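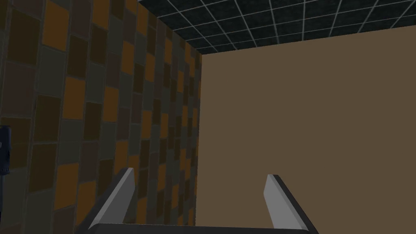
Reviewed by Jairo Cabrera | 7 December 2020 | Networking

Plilow Mesh Router: a small white box with large opinions

My old router was supplied free by my broadband company, and it had the range of a polite cough. From the hall cupboard it could serve the hall, the cupboard, and on a clear evening the first three stairs. So in October I bought the Plilow, a two-piece mesh kit, and have lived with it since.

Setting up should take ten minutes, according to the leaflet. It took me most of an afternoon, a good part of which went on the app. You can't do anything without the app, and you can't use the app without an account, and you can't have an account until you've confirmed an email, which is awkward when you have just unplugged the internet. I did it over my phone's mobile signal, standing at the landing window with one arm up.

After that, things improved. The main unit found the line straight away, the second unit found the main unit, and both lights went from angry orange to a smug sort of blue. I named the network Dukmont, after the house, and typed the password into every gadget we own. The printer refused. The printer always refuses.
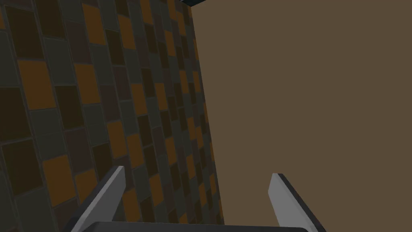
Corner and tiled wall.

Now the speeds. I pay for 100 megabits. Next to the main unit I get nearly all of it. In the back bedroom, where the old router offered a blank page and time to think, I get 40, and it stays there. That is plenty for a film, a video call and a teenager, though perhaps not for two teenagers. The garden table gets a usable signal as far as the apple tree.

Large downloads were steady. I left a big folder of family photos copying to online storage overnight, 1,000 of them, and it had finished by breakfast without a single retry. On the old kit that job would fall over at 500 or so and then start again from the top, like a bad joke at a wedding.

My complaints are mostly with the software. The Plilow app wants to tell me things. It tells me a device has joined. It tells me the device has left. It sends a weekly report with a score out of 100, and I'm ashamed to say I have begun to care about the score. You can turn the messages off, but the switch is four menus down under a heading called Wellness.

Parental controls are clumsy too. You may block a whole device or a whole category, with nothing in between, and "games" seems to include my crossword.

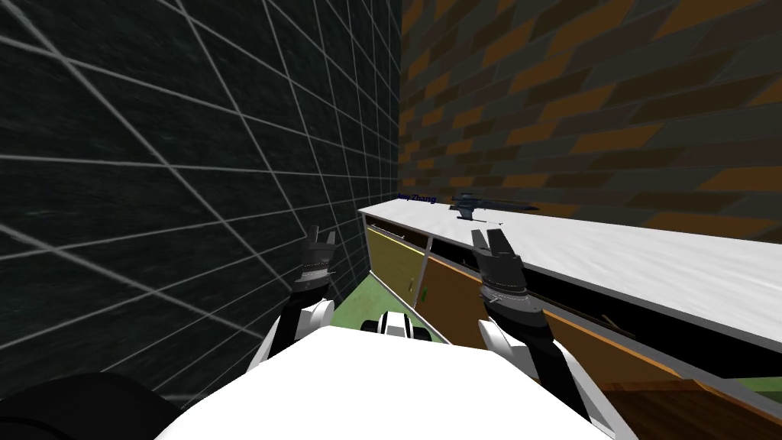 Counter along the right-hand side.

I lent the second unit to my neighbour Nghĩa Trịnh for a week, who runs the Momoveo kit next door and swears by it. His verdict was that mine looked nicer and his was less chatty. We compared notes on the Patrício as well, which he had before and sent back - good range, he says, but it needed restarting every few days and the fan whined.

Guest access works well. Visitors get their own password, which you can set to run out after a day, and I now do this to my brother-in-law as a matter of course.

Good: steady signal, decent reach, easy guest network.
Bad: compulsory account, nagging app, short power leads.

Four stars. It would be four and a half if it stopped congratulating me.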